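Home | News | Jobs | Events | Contact

Field Data Coordinator, Wolatton District Office

Print this page | E-mail this page

Ternel is a voter contact and canvass data firm working with municipal and county campaigns. We are hiring one Field Data Coordinator for the Drastadthorpe council races. The contract runs from May through certification of results, with a possible extension.

Duties

The coordinator maintains the walk lists for 12 precincts, merges nightly canvass returns into the voter file, and resolves duplicate records before 8 a.m. The position reports to the regional data manager. No public speaking or fundraising is involved.
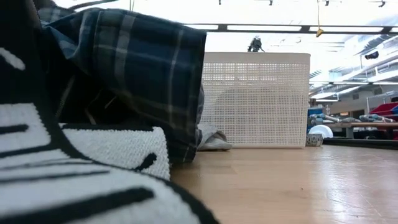 Requirements

- At least one full election cycle in a data or field role
- Working knowledge of SQL and spreadsheet lookups
- Familiarity with state rules on use of the voter file
- Available evenings during the final 7 weeks

Experience with the Lambert list manager is useful – training is provided if needed. Candidates for any office on the ballot, and their paid staff, are not eligible.

Terms

Full time, 50 hours per week in the final month and 40 before that. Overtime is paid. Mileage is reimbursed at the county rate.

To apply, send a resume and one sample query with comments to the Wolatton office. Applications are reviewed as received.

8 shares | 0 comments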